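Keeping Strawberries Fresh at Home: A Comparison of Four Storage Methods

Ifeanyi Etim
Food Studies, second-year project report
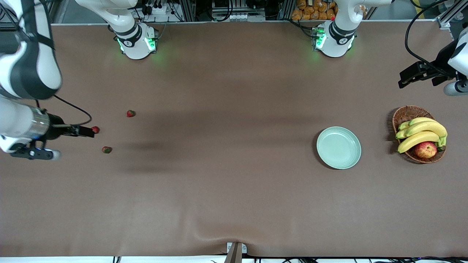

1. Background

Soft fruit is one of the foods most often thrown away in shared student houses. In a short survey at the start of the project I asked people in my halls which fruit they had binned in the past month, and strawberries came up more than anything else. Most kept them in the shop punnet, either on a shelf or in the fridge door. I wanted to find out whether a small change in storage would give a useful number of extra days.

2. Method

The fruit was bought in January from Fonseca, a greengrocer near the campus, in 400 g punnets. It was imported and of one variety. I took out any berries that were already bruised, which left 383. These were shared between four methods:

A - shop punnet, room shelf
B - shop punnet, fridge
C - lidded box lined with kitchen paper, fridge
D - rinsed in one part vinegar to three parts water, dried, then stored as in C

Each berry was checked at 9 am for 14 days. A berry was counted as spoiled if it had visible mould, was leaking, or had a soft patch wider than a thumbnail. Spoiled berries were taken out at once so that mould would not spread.

3. Results

Method A did worst. Mould showed on the second morning and the last good berry went on day five. Method B lasted longer, but the berries at the bottom of the punnet went soft under the weight of the rest.

C and D were close for the first week. After that D pulled ahead, and it was the only method with fruit still fit to eat on the last day. By the end of day seven, 166 berries were still good across all four methods, most of them in C and D.

4. Problems

The fridge was shared and the door was left open overnight once, on day six. I did not have a thermometer inside it, so I can't say how warm it got. Drying the rinsed berries also took longer than planned - nearly an hour on a tea towel - and a few were damaged by handling.

Taste was not tested properly. Two housemates tried some from D and could not taste vinegar.

5. Further work

I would like to repeat the test in June with local fruit, and add a method with the rinse but no paper lining. The daily count sheets are in Appendix 1.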